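4. Evaluation of the Memwood kit

4.1 Setup

The Memwood kit is sold by Wulix as a complete package for two-arm tabletop manipulation. It consists of two arms with parallel grippers, a head camera, a control computer and a license for the vendor's recording and training software. We bought one kit at list price and had no contact with the vendor beyond the normal support channel. Assembly followed the printed manual and was done by two of the authors (Maluleke and Salinas) in one afternoon. The only part we replaced was the table clamp, which did not fit the thickness of our tabletop.

We chose kitchen work as the test domain. The vendor's own demonstrations use blocks and bins, and we wanted objects with handles, rims, lids and glass. All objects were ordinary household goods. Between episodes the operator moved them by hand to new positions on a paper mat, following a printed layout sheet. The layouts were drawn up by Ledesma, who took no part in operating the arms. 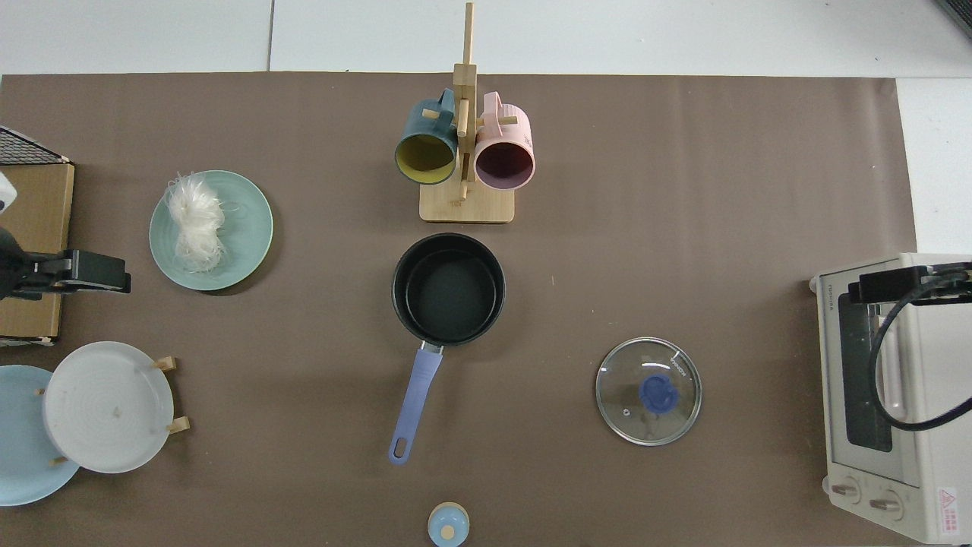 Figure 3. Head camera view of the kitchen layout, with both grippers at the sides of the table.

Three operators recorded 400 episodes over eight tasks. The tasks included hanging a mug on the mug tree, placing the lid on the saucepan, moving a plate into the dish rack and opening the toaster oven. Each episode was limited to 60 seconds. Episodes that ran over the limit were kept in the data and marked as failures, and the software allows this to be done with one key press. Operators could discard an episode only if the recording itself was faulty.

4.2 Calibration and daily use

The manual asks for a camera calibration after every restart. In November we tested whether this was needed by skipping it on alternate restarts. Placement errors on the mug task grew when calibration was skipped, while the plate task showed no clear change. We therefore calibrated every time for the results reported in Section 5.

The software stopped responding on several occasions when an episode was saved while the previous one was still being compressed. No data were lost, but the operator had to wait for the computer to restart. Support supplied a patch, which we did not install, so that all episodes would come from the same version.

Operators also reported that the gripper cables needed attention during wide reaches. Pereyra added a clip at the base of each arm before recording began, and we suggest that other buyers do the same.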